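Start | Vorträge | Werkstatt | Material | Kontakt

Dose und Becher: vom Vergnügen, etwas einzuschenken
Sprechtext zum Vortrag, Fassung September 2022

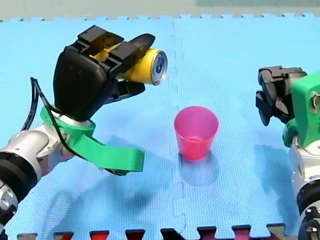 Gelbe Dose, rosa Becher, hellblaue Matte.

Folie 1, Einstieg

Guten Abend zusammen, schön, dass ihr da seid! Ich rede heute eine knappe halbe Stunde über Einschenken. Ja, wirklich nur darüber. Aus der Dose, in den Becher. Ich beschäftige mich damit, seit ich in der Mensa Jimley an der Getränketheke gestanden habe, und ich finde es immer noch großartig, wie viel in dieser kleinen Bewegung steckt.

(Kurz stehen lassen, Bild wirken lassen. Dann fragen: Wer hat heute schon etwas eingeschenkt? Hände heben lassen.)

Schaut euch den Becher an. Durchscheinendes Plastik, oben weiter als unten. Leer ist er auch, man kann bis auf den Boden sehen. Und jetzt die Dose, waagerecht, mit dem silbernen Deckel Richtung Becher. Zwei ganz alltägliche Sachen, die man ohne Nachdenken in die Hand nimmt, und trotzdem gehören sie zu den schönsten Formen, die im Küchenschrank stehen. Wegen dieser Formen bin ich hier!

Folie 2, Der Becher

Warum wird er nach oben weiter? Erstens lässt er sich stapeln (Stapel mitbringen, vorne auf den Tisch stellen, einmal auseinanderziehen, das Geräusch ist herrlich). Zweitens hat man oben mehr Platz zum Treffen. Wer für Kinder einschenkt, weiß das zu schätzen. Der Nachteil: Der Fuß ist schmal, und ein leerer Becher wiegt fast nichts. Ein Ärmel reicht, und er liegt.

Durchscheinend oder deckend? Ich bin klar für durchscheinend. Man sieht von der Seite, wie weit man ist, auch wenn man auf Augenhöhe mit der Tischkante sitzt, also bei allen unter sechs Jahren.

Hier die Geschichte von Palesa Shezi erzählen: Kita Birnwood, Umstieg von deckenden auf durchscheinende Becher, und auf einmal wollten die Kinder selbst einschenken. Nicht zu lang machen, höchstens 2 Minuten.

Folie 3, Die Dose

Eine Aluminiumdose ist ein Wunderding. Dünne Wand, stabiler Rand, und solange sie zu ist, erstaunlich steif. Ist sie offen, gibt sie nach, sobald man zu fest zudrückt. Also: festhalten ja, quetschen nein.

Das Loch im Deckel sitzt außermittig, und das ist beim Einschenken ein Geschenk. Dreht die Öffnung nach unten zum Becher und kippt langsam. Kippt man zu zögerlich, läuft es gern am Rand entlang und tropft dahin, wo man es nicht haben will. Kippt man zu stark, kommt keine Luft mehr nach, und es gluckert. Ich mag das Gluckern ja, meine Tischdecken mögen es weniger.

(Vorführen! Stilles Wasser in einer leeren Dose, Handtuch bereitlegen. Zweite Dose als Reserve.)

Folie 4, Höhe und Winkel

Der Deckelrand darf ruhig dicht über den Becherrand. Bei Sprudel den Becher leicht schräg halten und an der Innenwand hinunterlaufen lassen, gegen Ende wieder aufrichten. Bei stillem Wasser kann der Becher stehen bleiben.

Razia Chaudhry hat mir dafür den Satz geschenkt: »Erst hinschauen, dann kippen.« Bitte gemeinsam mit dem Saal laut sagen, das lockert auf.

Folie 5, Der Untergrund

Mein heimliches Lieblingsthema! Schaumstoffmatten zum Zusammenstecken kennt ihr aus dem Kinderzimmer. Für Schüttübungen sind sie wunderbar: leise, weich, und eine heruntergefallene Dose scheppert nicht durchs ganze Haus. Aber Vorsicht an den Fugen, dort sickert Flüssigkeit durch. Nach dem Üben also auseinandernehmen und einzeln trocknen lassen. Und den Becher mitten auf ein Mattenstück stellen, auf der Naht steht er gern schief.

Folie 6, Zahlen aus der Werkstatt

Im April haben wir in der Werkstatt Rokmont mitgeschrieben: 309 Mal eingeschenkt, an nahezu 700 Bechern vorbeigelaufen, die nur auf ihren Einsatz gewartet haben. Und der Wischlappen kam seltener dran, als ich befürchtet hatte. (Lachen abwarten, falls eins kommt.)

Folie 7, Mitmachen

Jetzt ihr! Immer zu zweit, ein Becher, eine Dose, Wasser steht hinten. Erst mit der starken Hand, dann mit der anderen. Tauschen nicht vergessen. Wenn es eng wird, die zweite Runde weglassen und gleich in die Fragen gehen.

Fragen, die sicher kommen: Glas statt Plastik? (Gern, sobald die Hand ruhig ist.) Trichter? (Beim Umfüllen ja, am Tisch bitte nicht.) Strohhalm? (Anderer Vortrag!)

Zum Schluss die Becher wieder einsammeln und stapeln lassen.

Weitere Vorträge
Deckel auf, Deckel zu: Schraubgläser im Alltag
Stapeln für Fortgeschrittene
Die Šindelář-Kanne und ihr Ausguss
Tischdecken mit Kindern

Kontakt | Impressum | © Werkstatt Rokmont | Nach oben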